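Trinder takes up a whole kitchen table and about an afternoon, and it is the first game from Cirport, a two-person publisher run by Mirko Fiore and Evelien Timmermans. Players are grain merchants in a river town called Crenshaw. There are 80 cards, a cloth map and a bag of barge tokens.

Each round starts with a blind bid for dock space. The winner loads first but pays everyone who passed, so the richest merchant often ends up funding the rest.
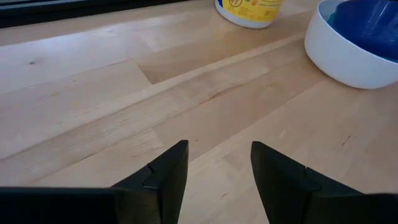

Can you play it with two?

The rules allow for 3 to 6 players, and Fiore does not plan a two-player version.

"We tried it for most of a winter," he said. "With two people you always know who bid what. The auction just dies."

The first print run was 2,000 copies. Timmermans drew the cards herself, in ink, and kept the text on them short. Most have a single line of rules. The market cards have none at all, only a price and a month, and the May card is the one players learn to dread.

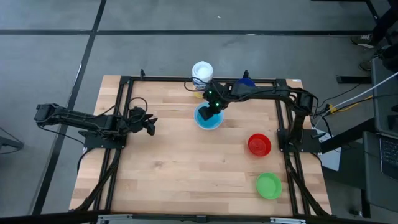 Bowls on the table, light blue, dark blue, red and green.

Marcus Whitlock edited the rulebook, which went through several drafts. The early ones put the scoring at the front. He moved it to the back and added a sample round, with one tied bid in it - ties were the question testers asked most.

The part that still causes arguments is storage. Grain left in a warehouse loses value at the end of a round unless you own the Gistis card, and only one player can hold it. Tobias Okafor, a regular tester, thinks it is too strong. Fiore raised its cost twice and then left it alone. 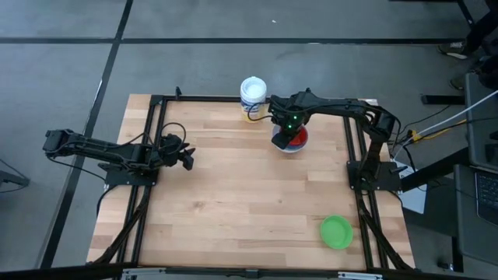

Two arms face each other across the tabletop.

An expansion is being tested now. It adds a second river and a lock keeper who can close either one. Wendell Kasprzak is writing the solo rules for it, and the map will be printed on both sides.
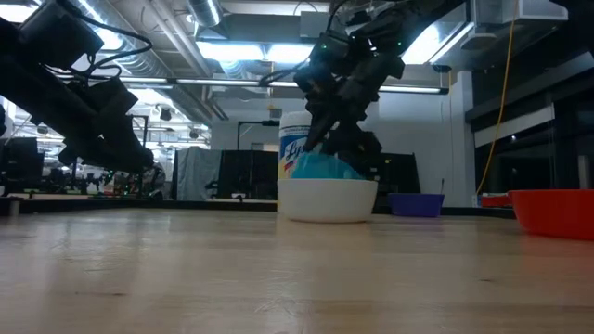
3 min read

Cirport has not set a price for the expansion. The base game will be reprinted first, with a thicker cloth for the map and a corrected barge chart on the back of the rulebook.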